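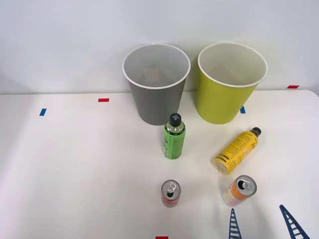 **Session 5, gripper comparison (notes, 31 Mar 2022)**

Two grippers today, same arm: the Wustesari two-finger and the Plernden soft one. Same objects for both. Cups, bottles, cans. Tape marks stay where they are, do NOT peel them off.

Order of picks:

1. cans, upright, from above
2. green bottle, upright, side grasp
3. yellow bottle, lying down. Approach square to the bottle, not to the table edge
4. paper cups last, lowest force setting. Rim grasp first, then body

The yellow one is the intresting case. Diagonal, cap pointing away towards the wall, so wrist has to turn before descent. Trygve's group: check your joint limits first.

Closing force is in raw controller units. Start at 1614 for cups, 1780 for bottles, never over 1850. Soft gripper has its own scale, see Märta's sheet.

Log every try, also the failed ones. "Slipped" and "missed" are differnt codes!! Last July half the logs mixed them up and we couldn't use the table.

Put things back upright between runs, except yellow bottle (back on its side, same angle).

Write-ups to Sigrun Løken. One page, plots on the back.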